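Hevano Rundbox von Jerner: vier Monate im Dauereinsatz

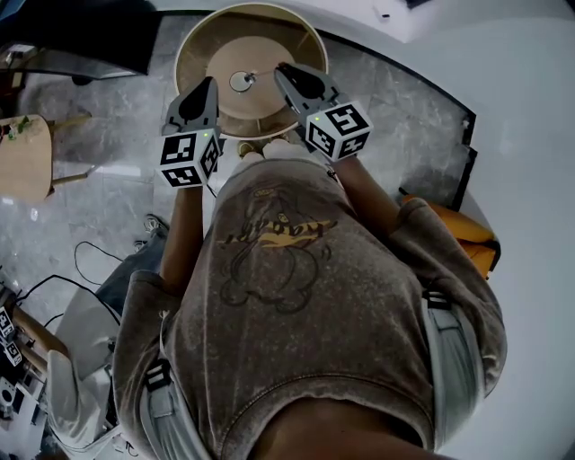 Die Runde auf dem Steinboden, breiter cremefarbener Rand, innen hellbraun.

Also gut, ich hab's getan und mir doch noch so eine runde Aufbewahrungsbox geholt! Eigentlich wollte ich das Modell Bedside (das eckige, das gerade überall steht), aber das war im August ausverkauft, und dann lag die Hevano bei Vuorinen im Angebot. Bestellt hab ich abends um 6, ohne vorher nachzumessen. Typisch ich.

Erster Eindruck: größer als gedacht, aber hübsch! Der breite Rand gefällt mir richtig gut, der fasst sich angenehm an und man kann das Ding daran prima durch die Wohnung schieben. Auf unserem Steinboden rutscht sie fast zu gut, ich hab jetzt 5 kleine Filzpunkte druntergeklebt und seitdem bleibt sie, wo sie soll.

Was passt rein? Bei mir zwei Wolldecken und der ganze Strickkram, und obendrauf noch ein Kissen, wenn Besuch kommt und es schnell gehen muss. Laut Beipackzettel soll man sie mit höchstens 12 Kilo beladen, da komme ich mit Wolle natürlich nie hin. Für Bücher würde ich sie trotzdem nicht nehmen, die stehen in so einem Rund immer schief und man kriegt die unteren nicht mehr raus.

Was mich nervt: der Geruch am Anfang. Etwa eine Woche hat sie bei offenem Fenster im Flur gestanden, dann ging's. Und putzen ist so eine Sache, denn innen sammelt sich unten am Rand der Staub und mit dem Staubsauger komme ich da nicht gescheit hin (ein trockener Pinsel hilft!). Feucht auswischen hab ich mich bisher nicht getraut. Die Artikelnummer endet übrigens auf 733, falls ihr sucht, es gibt nämlich noch eine flachere Variante, die auf der Shopseite fast genauso aussieht.

Tamás Gál hatte mir unter dem letzten Beitrag geschrieben, dass seine nach einem Umzug eine Delle im Rand hatte. Kann ich von meiner bisher nicht sagen, aber ich bin auch noch nicht umgezogen. Von mir gibt's vier von fünf Sternen, und die flache Variante steht schon auf meinem Wunschzettel fürs Bad.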